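4. Entretien et remplacement des fleurs artificielles dans les lieux d'accueil

4.1. Vieillissement des pétales

La section précédente traitait de l'achat. Celle-ci porte sur ce que deviennent les bouquets une fois posés, dans les quatre communes de l'enquête (Eststead, Gamley, Belmonte et Ostemon). Le corpus comprend 224 compositions, relevées dans des halls de mairie, des salles d'attente, des hôtels et des restaurants. Pour 118 d'entre elles, le responsable du lieu a pu indiquer l'année d'achat, ce qui permet de rapporter l'état du tissu à une durée d'exposition. Les autres ont été conservées dans l'inventaire mais écartées des comparaisons.

Les fleurs de tissu imprimé ne vieillissent pas toutes de la même façon. Les teintes unies perdent leur couleur par l'extérieur du pétale, et la différence entre le bord et le cœur devient visible assez tôt. Les pétales à motif veiné se comportent autrement : le réseau sombre reste lisible quand le fond a déjà pâli, et l'ensemble garde plus longtemps une apparence acceptable pour les visiteurs. C'est le cas des rouges et des saumons, très présents dans le corpus, dont la surface froissée et les nervures foncées attirent l'œil davantage que la couleur elle-même (figure 3). Plusieurs gérants de Gamley disent d'ailleurs choisir ces modèles pour cette raison, sans l'avoir lue nulle part.

Figure 3. Surface froissée rouge et saumon, à fin réseau de nervures plus foncées.
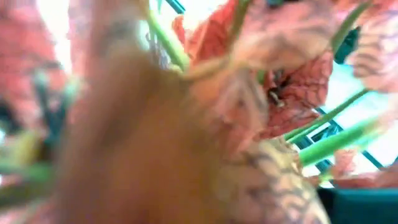
Sidra Talpur conteste ce point. Selon elle, le motif retarde seulement le moment où l'on s'aperçoit de l'usure, et un bouquet veiné resté trois ans derrière une vitrine orientée au sud est dans le même état qu'un bouquet uni ; il faudrait donc noter les deux avec la même sévérité, en regardant l'envers des pétales. L'objection est recevable. Nous avons repris les fiches de Belmonte en ajoutant une observation de l'envers, et l'écart entre unis et veinés s'y réduit nettement. Il ne disparaît pas pour les pièces éloignées des fenêtres, ce qui laisse penser que la poussière joue aussi un rôle, puisqu'elle se remarque moins sur un fond irrégulier.

La poussière est de loin le premier motif de plainte. Elle se dépose au creux des corolles très ouvertes et y reste. Les modèles à pétales serrés, du type œillet, en retiennent moins au centre mais se nettoient plus difficilement. À Ostemon, un hôtel passe le sèche-cheveux à froid sur toutes ses compositions en août, pendant la fermeture du restaurant. Ailleurs, l'usage courant est le plumeau, qui déplace surtout le dépôt vers les tiges. Le lavage à l'eau tiède a été essayé dans dix-sept lieux ; il donne de bons résultats sur les fleurs de polyester, de mauvais sur celles dont le feuillage est simplement collé.

4.2. Composition et recomposition

Un bouquet artificiel est rarement remplacé en une fois. On retire une tige abîmée, on en ajoute une d'un autre achat, et la composition finit par mêler des séries qui n'ont pas été conçues ensemble. Ce mélange se lit dans les couleurs. Quelques fleurs rose magenta au bout d'une masse orangée, ou des œillets rouges à longues tiges à côté de corolles de type pavot, relèvent de cette pratique que les enquêtés appellent « regarnir ». La figure 4 réunit ces trois types de fleurs.

Le choix du vase pèse beaucoup dans l'opération. Le verre transparent oblige à soigner les tiges, dont le fil de fer dépasse souvent après une première coupe. Les vases opaques autorisent tous les raccords et sont préférés par le personnel qui assure l'entretien. Les décorateurs, eux, demandent du verre. À Eststead, la question a été tranchée par le prix : les deux vases opaques de la mairie ont été cassés et remplacés par ce que l'on avait en réserve.

La longueur des tiges pose une difficulté voisine. Livrées longues, elles sont recoupées au premier usage, puis se révèlent trop courtes lorsque le vase change. Les fleurs concernées passent alors dans des compositions basses, sur un comptoir ou un rebord de fenêtre, où leur durée d'exposition recommence sans que personne ne la note. Nous n'avons pas cherché à corriger ce biais.

Figure 4. Fleurs artificielles rouge orangé couchées sur un plateau de bois clair ; à droite, vase en verre et œillets rouges à tiges vertes.

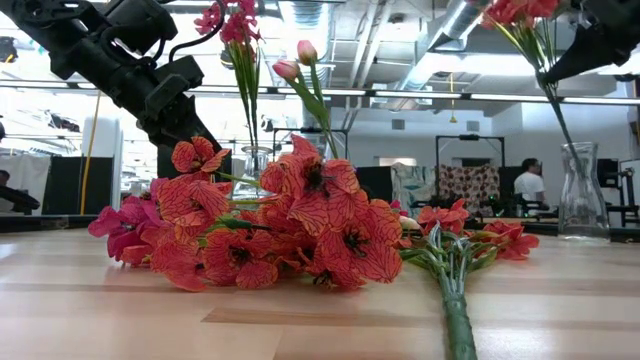
4.3. Supports et voisinage

Le support modifie la perception de l'usure. Sur un meuble sombre, un rouge pâli passe encore pour un rouge ; sur une nappe blanche, il paraît rose. Les tables en bois clair occupent une position intermédiaire. Leurs tons blonds et miel se rapprochent des orangés, et la perte de couleur s'y remarque moins que sur le blanc. Dans les salles d'attente, où elles sont devenues fréquentes, les compositions sont conservées plus longtemps que dans les halls carrelés du même bâtiment.

Il faut aussi tenir compte de ce qui entoure le bouquet. Une plante vivante placée à proximité le dessert presque toujours : les verts du feuillage artificiel, corrects pris isolément, tirent vers le bleu par comparaison. Trois restaurants de Gamley ont renoncé au mélange après l'avoir tenté une saison. L'éclairage a été relevé à chaque visite, à dix heures du matin quand c'était possible, mais les stores et les ampoules changent trop d'un passage à l'autre pour que cette variable soit exploitée ici.

Figure 5. Plateau de table en bois clair, à bandes de teinte blonde et miel. 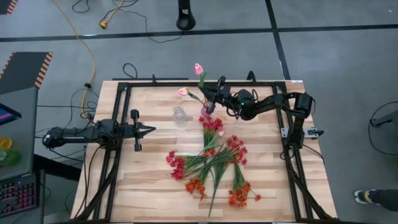
À partir de quand un bouquet artificiel doit-il être remplacé ? Dans notre corpus, le remplacement se justifie dès que l'envers et l'endroit des pétales n'ont plus la même teinte, quelle que soit la date d'achat.

Ce critère a l'avantage de pouvoir être appliqué sur place, sans matériel. Il convient mal aux fleurs bicolores, dont l'envers est plus clair dès l'origine, et pour celles-ci nous avons comparé les pétales du dessus à ceux du dessous. Les fiches d'Ostemon, remplies avant l'adoption du critère, ont été revues d'après les notes prises lors des visites. Le détail par commune figure en annexe, avec les prix déclarés par les gérants.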